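Duscombe Makers forum > Student projects > Laundry task, summer club

houshang_a
Right, we've got 84 usable demos of the laundry task and I want 2,000 before we train anything. Term starts in September. Am I mad?

ines.marchal
A bit mad, yes! I'd train on the 84 tonight just to see what falls over. We waited for a big set last year and then found the timestamps were off in every single file.

houshang_a
Fair, but a policy from 84 demos will be rubbish and then the younger ones lose heart. I've seen it happen.

DidierG
Disagree with both of you. Stop doing the whole wash. Split it — door open, load, door shut — and give each pair one bit. My lot did 11 clean door openings before lunch on Saturday, and they were bored stiff but the data was lovely.

ines.marchal
Splitting is fine till you have to join the bits up again, Didier. Ask me about my Easter holidays.

houshang_a
OK, door first then. Got a go in with the door already open, gripper held out towards the machine, and I'm still not sure how near people should stand when they start. Anyone got a rule for that? 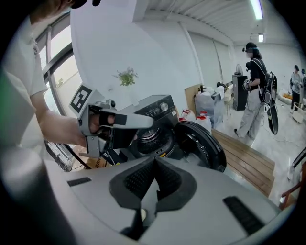 Lurdes says to vary it on purpose, because if every demo begins from one spot the policy only learns that spot. She'd put tape on the floor at a few distances and swap after each go.

DidierG
Tape, yes. Heights too, if your tall ones will kneel.

houshang_a
They won't but I'll ask. Has anyone got the Buvow charger by the way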